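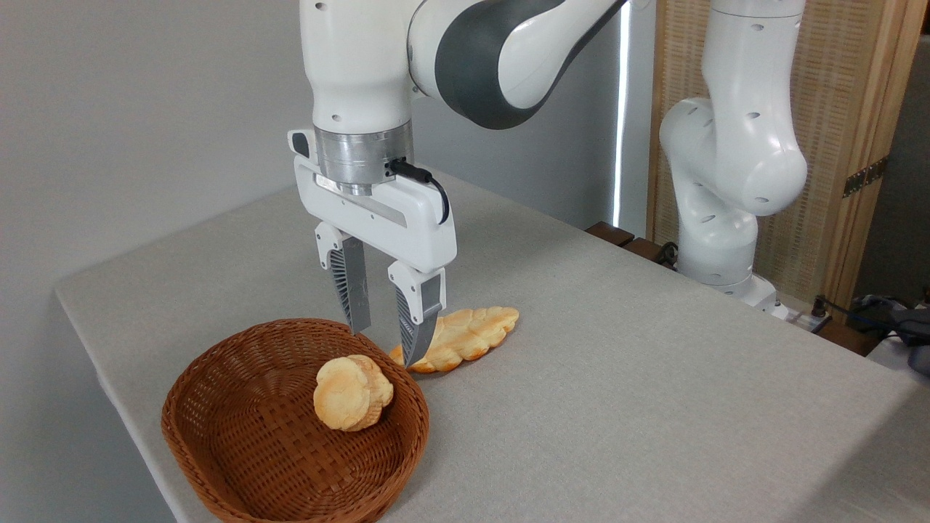 Frequently Asked Questions: Skirkgate Water Softening and Hardness Testing

What does the hardness number on my report mean?
The figure is total hardness, expressed as milligrams of calcium carbonate per liter. It combines calcium and magnesium. To convert to grains per gallon, divide by 17.1. Most softener control valves sold in the United States are programmed in grains.

Is hard water a health concern?
Hardness is treated as a nuisance condition. It leaves scale in water heaters, shortens the life of valve seats, and makes soap lather poorly. It is not a measure of bacteria, nitrate, or lead. Those need separate tests and separate bottles.

My home is on the Tarirley line. Why did my result change in January?
The Tarirley line was switched from the Galtwood wells to a blended supply in January. Blended water is softer in most months. Reset the hardness value on your control valve to match the latest report. A valve left on the old value will regenerate too often and use more salt than it needs.

How do I collect a sample?
Use the cold tap in the kitchen. Remove the aerator. Run the water for 4 minutes, then fill the bottle to the shoulder and cap it. Do not rinse the bottle first. If you already have a softener, put it in bypass before you run the tap, or the report will describe treated water.

Can I use a hot tap?
No. Heating drops part of the calcium out as scale, and the result will read low.

How is the regeneration interval calculated?
Multiply the hardness in grains per gallon by daily use in gallons. Divide the resin capacity, in grains, by that product. The answer is the number of days between cycles. Leave one day in reserve. Metered valves do this on their own once the hardness is entered. Timer valves do not, and should be set to regenerate at least once every 14 days even at low use.

Which salt should I buy?
Evaporated pellets leave the least residue. Rock salt costs less but carries insoluble matter that collects in the bottom of the brine tank. Block salt should be used only in tanks designed for it. 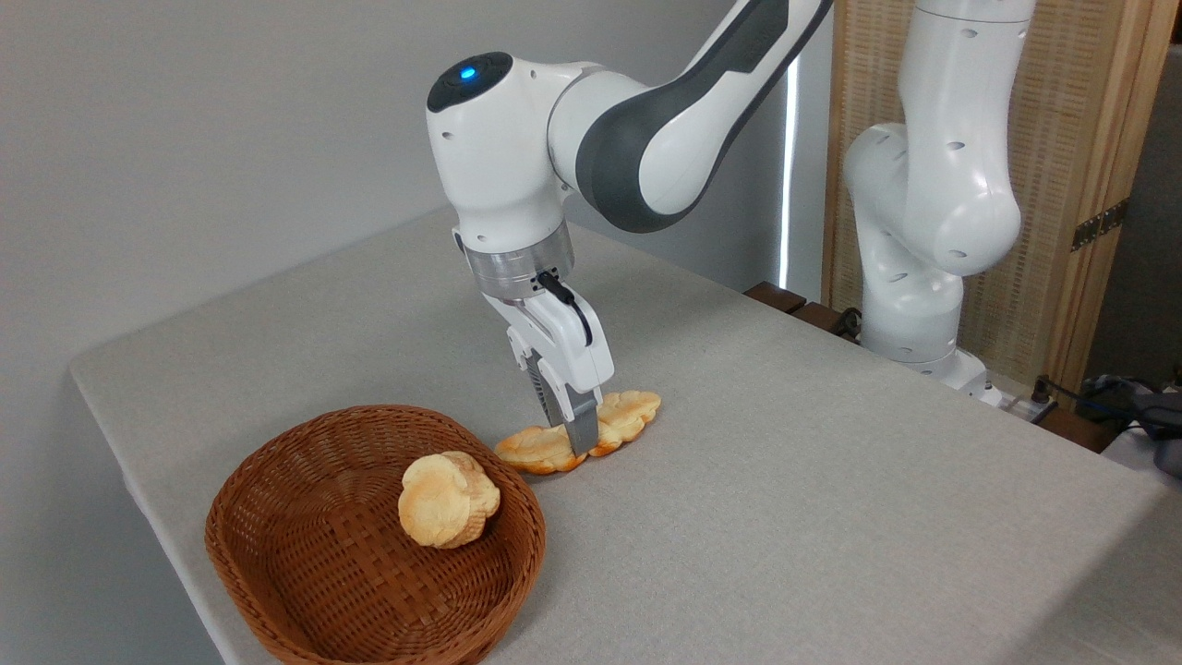
Vimala Alva writes that her brine tank was full of salt but the water had gone hard again, and that tapping the top of the salt made a hollow sound.

The hollow sound points to a salt bridge, a hard crust with an empty space under it. Turn off the softener, break the crust with a broom handle, and run a manual regeneration. Keep the salt level below two-thirds of the tank to make a repeat less likely.

Does the Rodrigues valve need a different setting?
The Rodrigues valve asks for compensated hardness. Add 4 grains per gallon for each milligram per liter of iron on your report, then enter the total.

How much water does a cycle use?
It depends on resin volume and valve type. The test unit at Galtwood discharged 1,346 gallons over the full trial. Check local rules before sending brine to a septic system.

How long are results kept?
Reports stay on file for 800 days. Ask for a copy using the number printed on the bottle label.

Page last revised 04/08/2024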